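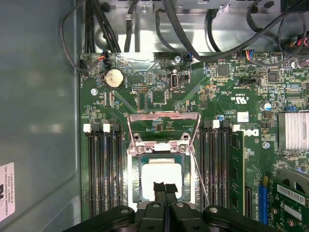 Progress report: Vitdale messaging app, second stage
Prepared by Elvira Benavides for the Lockyer Fund
July 9, 2019

The sticker and avatar work paid for under this grant is on schedule, apart from the Android release. The iPhone version went to testers in Dultville at the start of the month. They can now make an avatar from a selfie, change the hair and clothes, and send it in any chat.

Hadent has delivered the first 2 sticker packs. The third is late and we have agreed a new date with them. The licence covers use inside the app only, so users can't yet save a sticker and send it through other services. Several testers asked for this and we have raised it with Hadent. 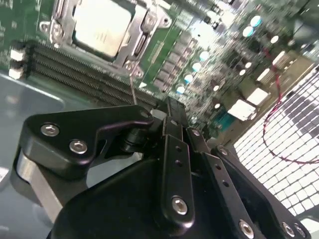 Battery use was the main complaint. On older handsets the face tracking kept running after the user had left the camera screen. This was fixed in the last build. We are still getting reports of slow loading on phones with little free storage, and these are being looked into.

The Android version is 3 weeks behind. Most of the delay came from differences in how handsets deal with the front camera. One developer has moved across from the iPhone side to help.

Spending is within budget. We underspent on translation, and would like to carry that money forward to pay for more Android testing. A revised budget sheet is attached and needs your approval before the next payment is made.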